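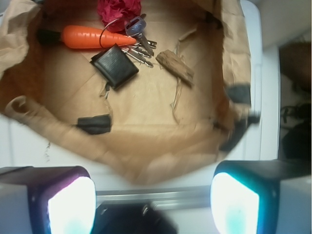
Home | Company | Products | News | Careers | Contact

Faledholm reports gripper fault in Plolleo bag-sorting system and pauses four installations

August
By the Faledholm press office

Print this page | E-mail this page

DELLEY — Faledholm today informs its customers and the public about a fault in the Plolleo, the robot system which takes small mixed objects out of bags and sorts them. The fault concerns the closing force of the gripper. No person was injured.

The fault was found at our test hall in Delley, during a trial with open paper bags. The bags contained everyday things such as keys, a small wallet and a toy carrot. At 16 closings in the trial series, the fingers did not stop at the force limit and continued to press until the motor protection switched the drive off. In one case the finger caught the folded rim of the bag together with the object, and the bag was pulled from the table.

The series had 851 closings in total. The other closings stayed inside the limit.

Our engineers have traced the fault to a software update which was delivered to customers this summer. After the update, the controller can read an old force value when two commands arrive very near to each other. The fingers then close as if they have not yet touched anything. The mechanical parts of the gripper and the lighting in the fingers are not affected.

The update is installed at 4 customer sites. All of them have been contacted by telephone and have stopped their Plolleo systems. Sites which use the earlier software can continue to work normally.

Until a corrected version is available, we ask operators of the affected systems to do the following:

Switch the gripper drive off at the main cabinet, not only at the touch screen.
Do not reach into a bag while the arm is powered, also when the arm stands still.
Keep the log files of the controller and send them to the Faledholm service desk.

A corrected version is now in test. It reads the force value a second time before each closing, and it limits the motor current to 70 percent when the two values are different. The test laboratory Reuter will examine this version independently, and we will not release it before we have their written result. We cannot give a date today.

Faledholm regrets the interruption for its customers. Service costs and replacement of damaged items in connection with this fault will be paid by the company.

Faledholm builds gripping and sorting systems for small objects. The development department and the test hall are located in Delley.

Press contact: Faledholm press office, Delley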